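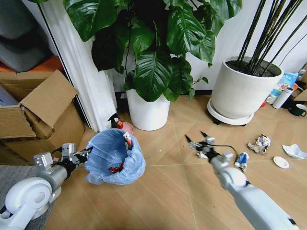

Equipment Planning for Service Automation
Session 7 handout: Reading a quote for a two-arm cleanup cell

Bring this sheet to the lab hour. The Fletirbridge case is in the course pack, and you should have read it already, including the appendix with the vendor's emails.

1. Where we left off

Last session we looked at fixed automation, where the part arrives in the same place every time and the payback math is mostly honest. Tidying a lived-in room is a different purchase. A crumpled wrapper has no drawing number. Neither does a used tissue. The person selling you the arms will talk about reach, payload and repeatability because those are the numbers on the data sheet, and none of them tells you whether a scrap of paper lying flat on a wood-look floor can be picked up.

My view, which you are free to argue with in the written assignment: most first-time buyers in this area spend too much on arms and far too little on everything that touches the trash.

2. The Fletirbridge case in short

Fletirbridge runs furnished short-stay apartments and wanted to know if floor pickup could be automated between guests. They asked two suppliers, Andrade and Girnow, for a price on a two-arm setup. Andrade sent a single figure for the package. Girnow sent 19 line items, several of which turned out to be the same cable under different names. Fletirbridge liked the Andrade quote because it was easier to read. Think about why that is a bad reason to like a quote, and also why the longer one wasn't much better.

Neither supplier asked what was going to be on the floor.

3. Start with the floor

Before you price anything, write an inventory of the objects. I mean a real one, done on your knees if need be. Sort it by how the thing has to be grasped:

Balls and lumps. Crumpled paper, a crumpled wrapper. Parallel fingers usually do all right with these, and vendors know it, so this is what you'll see in the demo.

Flat things. A tissue or a sheet of paper that has settled against the floor. Thin fingertips help. So does a floor surface the fingertips are allowed to scratch, and you should ask who pays if they do.

Things that are not trash. A plate on the floor, a mug, a thermos bottle, an apple somebody may still want. Your quote must say how the system tells these from garbage and what happens when it guesses wrong. If the answer is "the software handles that," ask for the line item.

Obstacles. Plants with low leaves, heavy pots, curtains that reach the floor, open cardboard boxes with their flaps out. A planter on a wheeled caddy is worse than one that sits flat, in planning terms, because you can't assume it will be where the map says.

Then the target itself. A small bin with a loose plastic liner is an awkward thing to aim at. The rim folds over and light trash can catch on it and hang there. Does a wrapper stuck on the bag edge count as a successful drop? Fletirbridge never defined this, and both suppliers would have been glad to define it for them.

4. What belongs in the budget

Use these headings on your worksheet. Put a number, a range or a question mark beside each. A question mark is an acceptable answer in a first draft. A blank is not.

Arms and mounts
Grippers, listed separately for left and right if they differ
Spare fingertips (price per pair and how long the vendor says a pair lasts)
Cable routing and replacement cables
Cameras and lighting
Computer and software, first year
Software, every year after that
Installation and floor protection
Operator time during setup
Staff time to clear failures
Storage and transport between rooms
Disposal or resale

The heading students leave empty most often is staff time to clear failures. It is also the one that sank the Fletirbridge plan. If someone has to stand near the machine in case it needs help, you have bought a machine and kept the wage.

Cables deserve a minute of your attention. On many small arms they run along the outside or loop off the gripper, and a loop that clears a table nicely can catch on a leaf or a box flap down at floor level. Ask for the price of the cable and the delivery time. Delivery time matters more.

5. Are two arms worth it?

Sometimes. One arm can steady a bin while the other drops something in, or they can split the floor between them. But two arms also mean two sets of wear parts, and a shared space in which each has to stay out of the other's way. The claim that a second arm doubles the pickup rate should be treated as advertising until somebody shows you a log. Ask for the one-arm price on the same form. Andrade declined to give one, and I'd have stopped the conversation there.

6. The demo problem

In September Fletirbridge was shown a trial using a package called Jisura, with 628 pickup attempts in the report. That sounds like plenty. Now look at the appendix: the report doesn't say how many different objects were used, who put them on the floor or whether they were put back in the same spots. A long run of the same paper ball tells you about that paper ball.

Things to request in writing before a trial:

The object list, chosen by the buyer
Who resets the room and who keeps the log
What counts as a failure, including partial drops and damage
Whether a person may step in, and how that is recorded
Raw attempt records, with no attempts removed

If a vendor refuses the last item, write that down too. It is useful information and it costs nothing.

7. For the lab hour

Work in pairs. Take the worksheet headings above and fill them in twice, once from the Andrade quote and once from Girnow's. Mark every place where you had to guess. Then draft a one-page recommendation to Fletirbridge: buy, rent for a trial period, or leave it alone. "Leave it alone" needs as much support as the other two — I will grade it just as hard.

Compare your figure with the plain alternative, a person with a grabber and a trash bag. Include that person's hourly cost, and please don't pad it to make the robots look better. Last year several groups did.

Reading for next time: the leasing chapter, up to the section on residual value. Skip the worked problem at the end, the interest rate in it is wrong.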